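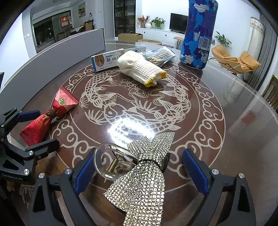 Does a masthead amplifier need to go above or below the splitter?
Above it, as close to the antenna as the mast allows. Noise figure is set by the first stage, and every dB lost ahead of the amp adds straight to it.

Thread: Pixelation on two muxes after distribution amp swap

coaxdrop_9
Small apartment block, 15 outlets, one UHF antenna on the roof. Old launch amp died and I fitted a Dendus eight-way with a second cascade. Lower channels are clean. The top two break up on the far outlets only. Level at the amp output is 110 dBuV. Longest run is 168 feet of RG6.

pakheitu
110 is too hot for a cascade. Check the rated output on the label, then derate for the number of channels. You are probably clipping in the second amp.

coaxdrop_9
Backed it off 9 dB. Top channels got worse on the far outlets.

tilt_and_gain
Then it isn't overload. Cable loss rises with frequency and you have no slope compensation. Set the tilt on the launch amp so the far outlets come in flat.

pakheitu
Disagree. He can have both faults. Dropping the level on a run with bad slope just moves the top end under the threshold. Measure MER at the amp input before touching tilt. If it is poor there, no adjustment downstream will fix it. 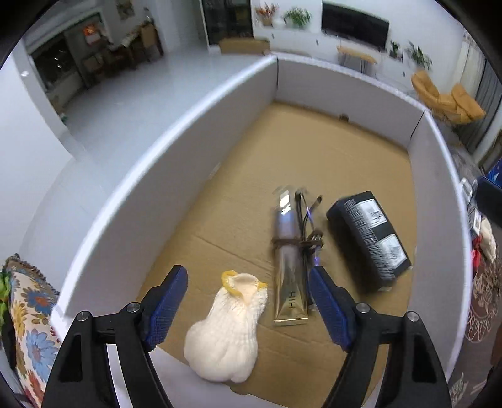 Tremano, October
Site notes, copied over from my log so the numbers are in one place. MER at antenna lead: good on all muxes. MER at first amp output: good. MER at second amp output: down on the top two. Far outlet: fails on the top two. Second amp is a used Sesetti unit from the spares shelf.
coaxdrop_9

tilt_and_gain
So the input is fine. Bypass the Sesetti with a barrel connector and read the far outlet again.

mingte_wu
Before that, look at the F connectors on the second amp. I had the same symptom on a Kristiansen multiswitch and the braid was not making contact on one port. Low channels passed, high ones didn't. Re-terminate with compression fittings.
Ming-te Wu

pakheitu
Fair, but a bad connector usually shows as a notch, and he has only given us two muxes. A full sweep would settle it.

coaxdrop_9
No sweep gear here, only a handheld meter. Re-terminated the input. Top two are back on the near outlets with margin, far outlets still marginal. Will add tilt next and post the readings.

tilt_and_gain
Start with the smallest step and read both ends of the band each time.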